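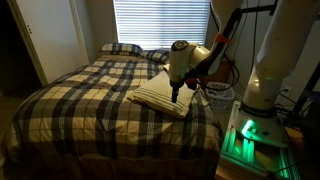

Making a bed well is one of those jobs I came to quite late in life, having spent my twenties simply flinging the covers in the direction of the pillows and shutting the door behind me. My mother-in-law was a great believer in hospital corners and I was a great disappointment to her, I think, though she was far too polite to say so. What changed my mind was a big checked cover, because a large pattern shows you straight away when it has gone on crooked, and once you have noticed you can't stop noticing. Wrinkles I can forgive – there are a few soft ones in the middle of the cover here and I would happily leave them – but I do like the broad dark bands to run true. The folded cloth lying on top, with the thin stripes near its front edge, is the other half of what I want to talk about on this page, as I have had so many letters about folding that it seemed silly not to put the two together.

Getting a checked cover on straight

Start at the foot of the bed. I know most of us begin at the top, where the pillows are, but if you choose one of the dark bands and line it up with the bottom edge of the mattress, the rest more or less has to follow. Pull the cover up towards the pillows with both hands held well apart, about the width of your shoulders, and keep it low over the mattress as you go. If you lift it high in the air and let it billow down it looks lovely for a moment and then lands wherever it pleases.

Go to one side and tug that edge gently until the drop looks right to you, then walk round and do the same on the other side. Two small tugs are better than one big one! If you can only get at one side, as is the way in most small bedrooms, kneel on the mattress and smooth from the far side back towards yourself with a flat forearm. You will leave a knee dent, so smooth that out last of all.

A heavy cover will hang in folds at the foot whatever you do, and I shouldn't try to iron them into submission. If the hem touches the floor, though, do turn it under or slide the whole thing up a little. Hems collect fluff and they are a nuisance to clean, especially pale ones.

Which way do the pillows go?

Flat or propped is entirely up to you. I like mine flat, side by side, with the open ends of the cases facing away from the door, which is what I was taught and which does look neater, although I couldn't tell you that it makes the slightest difference to anybody's sleep. If your pillowcases have a check of their own, put them on with the seams running along the pillow's edges and give each one a good shake by the closed end before you lay it down. A seam that has twisted round on to the front will make the whole check look drunk.

And do take the pillows off altogether when you strip the bed. Mine go on a chair by the open window while I get on with the rest, and I plump them by pushing the two ends together like an accordion, which is easier on the wrists than thumping.

Airing, and the business with the blinds 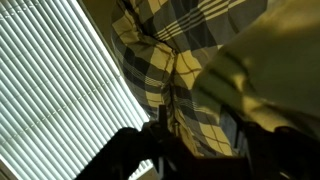 Photo: Henrike Ackermann

Daylight coming through slatted blinds is a great help when you are looking a cover over, as it catches every crease and pinch in the fabric. I do my looking-over before the cover goes back on the bed. Pick it up by the middle of one edge, let the rest hang, and you will see in a moment whether the filling has wandered. If it has, there will be a thin patch with a heavy lump somewhere beneath it. Hold the thin part in one hand, shake with the other, and work the filling back a little at a time. It takes patience but it does come.

When you hold a cover up like this it will roll over on itself along the side, and the pattern doubles up in the roll. Don't let it dry that way if it has been washed! I once left a damp one bunched over the banister overnight and had a hard ridge along it for the whole of February. Spread it out as widely as you can, over an airer or two chairs, and turn it when the top side feels dry.

As for the blinds themselves, I close them on sunny afternoons if the bed stands directly beneath the window, as strong sun will take the colour out of dark checks long before the pale ones show any change. In the morning I like them tilted with the window open behind them, and I leave the bed turned back while I have my breakfast. Dust the slats before you make the bed and never after. I am sure you can guess how I learned that one. An old cotton sock worn over the hand does very nicely, and if the slats are greasy (they will be, if there's a kitchen anywhere near) a few drops of washing-up liquid in a bowl of warm water, wrung out hard, will shift it. I have also used a cleaner called Grasik, which a neighbour gave me the end of, and it was good, though the smell hung about a bit.

Folding the towel for the bed

Mitsuko Shimada, who used to run the linen cupboard at a guest house called Ccori, wrote to me after my last page on towels to say that I had been making far too much of a fuss over it. Her way is quicker than mine and I have gone over to it completely. Lay the towel out flat on the made bed with the long sides running across you. Bring the two short ends in to meet at the middle, then fold it closed like a book. Fold that in half again, and turn it so the smooth folded edge faces the foot of the bed. If the towel has stripes near its ends, tuck those ends in a little short of the middle and you can bring the stripes out along the front, where they look smart.

Don't press down on it. A towel that has been folded and left slightly puffy looks much softer and more inviting than one that has been flattened with the palm, and it only takes a pat at the corners to square it up. If a little tail of cloth pokes out at the side, put one finger in the fold and push the tail back towards the centre.

Mitsuko also told me she never used more than 50 ml of softener for a full load of towels and would have used less if she had been allowed to. I have cut mine down to nearly nothing. The weight matters too, of course. My everyday ones are 500 gsm and fold like a dream, but the 600 gsm pair I was given for the spare room are so thick that I leave out the last fold and lay them flat.

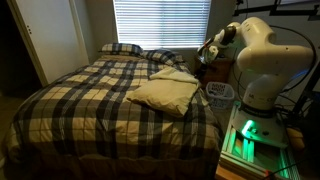 With thick ones, too, you want to think about what goes underneath. A thick towel slides about on a smooth cover, and it will settle much better on something with a bit of give in it. A spare cushion or a plain pillow laid on the bed does well, and if it's plain it won't quarrel with your checks. Drape the towel over the top part and leave the lower half showing. You can then carry the pair of them off together at bedtime, in one armful, instead of dropping things on the landing as I used to.

Plain cases do show marks, I'm afraid, and cream ones worst of all. For face cream or hair oil I rub in a little washing-up liquid with my thumb, leave it while I find the rest of the wash, and put it all through at the warmest the label will allow. Take the case out as soon as the machine has finished and pull it into shape by opposite corners. If it has gone bobbly, one of those little battery shavers will help (mine is a Britero and it has lasted very well), but keep the cloth taut over a tray while you do it, or you will have a hole.

A few odds and ends before I go. Keep the matching pillowcases and sheets folded together inside one of the cases, and you won't be hunting for the odd one with the cupboard door resting on your head. Wash the cover and its matching cases at the same time, even if the cases seem to need it more, so they fade together. And several of you have asked about the lavender bags from an earlier page – I fill them loosely, tie them tightly, and give them a squeeze every time I change the bed. They go in the cupboard on the middle shelf, never under the pillow, where they crackle dreadfully.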